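Where Does the Light Go When You Flip the Switch?

Go on, walk over to the nearest light switch and flip it off. Now flip it on again. (And off. And on. OK, stop before somebody in your house yells at you!) I did this so often when I was a kid that my bedroom switch in Rerbridge got a name. I called it Clicky. I wasn't very good at names.

What I really wanted to know was where the light went. I thought maybe it hid in the wall. So let's find out what is going on behind that little click.

First, the loop

Electricity that does a job, like lighting a lamp or running a fan, has to travel in a loop. We call that loop a circuit. Think of a toy train on a round track. As long as the track goes all the way around, the train can keep moving. Pull out one piece of track and the train is stuck.

Wires are full of teeny tiny bits called electrons, far too small to see. When the loop is complete, the electrons all get pushed along together. When there's a gap anywhere in the loop, they all stop, everywhere, at the same time. It doesn't matter if the gap is right next to the lamp or way over on the other side of the room.

So what is a switch?

A gap that you can open and close! That's pretty much it. Inside the switch there are pieces of metal. When they touch, the loop is whole and the lamp lights up. When they move apart, there's air in between, and the electricity in your house can't get across air like that. The lamp goes dark.

And the light? It doesn't go anywhere to hide, sorry. The light that was already in the room got soaked up by the walls and the rug and your socks, super fast, and the lamp quit making more.

Funny words

Here's a thing that mixed me up for ages. Grown-ups say a circuit is "closed" when it's ON and "open" when it's OFF. That sounds backward, right? A store that's closed is no fun at all. But think of a drawbridge with cars waiting. If the bridge is open, with its two halves up in the air, no cars can cross. If it's closed, off they go!

Old switches, new switches

Some of the oldest kinds of switch are called knife switches. They have a metal blade on a hinge, and you swing the blade down into a slot to close the circuit. Lots of old ones had the metal right out where you could touch it. Yikes! Later ones got covers and handles to keep fingers away from the metal.

Fuses are cousins of switches. A plain old fuse has a thin strip of metal inside. If too much electricity rushes through, the strip gets hot and melts, and now there's a gap in the loop. Nobody has to flip anything. The fuse gives itself up to keep the wires from getting too hot, and then a grown-up puts in a new one.

Try it: the people circuit

You need a bunch of friends and one small ball. I did this with 15 kids at the Pokham library and it took us 20 seconds to get the giggles.

Stand in a circle and pass the ball around. That's your closed circuit. Now one person is the switch. When the switch takes a big step back and folds their arms, everybody has to freeze. When the switch steps in again, the ball goes on its way. Take turns being the switch, because it's the best part.

Please don't ever poke around in a real switch, a fuse box or an outlet, even if it looks broken. Go get a grown-up.

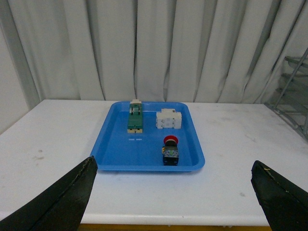 Electrical parts in a blue tray
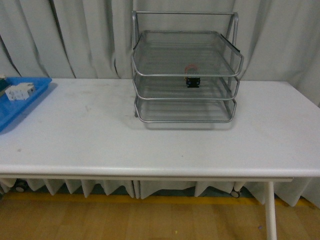
Gachanja Kids, Issue 15, page 20

One more thing to try tonight. Go on a switch hunt! Look for ones you push, ones you slide, ones you turn, and the sneaky ones, like the little button that lets the fridge light know the door is shut. Write down your favorite and give it a name. It has to be better than Clicky.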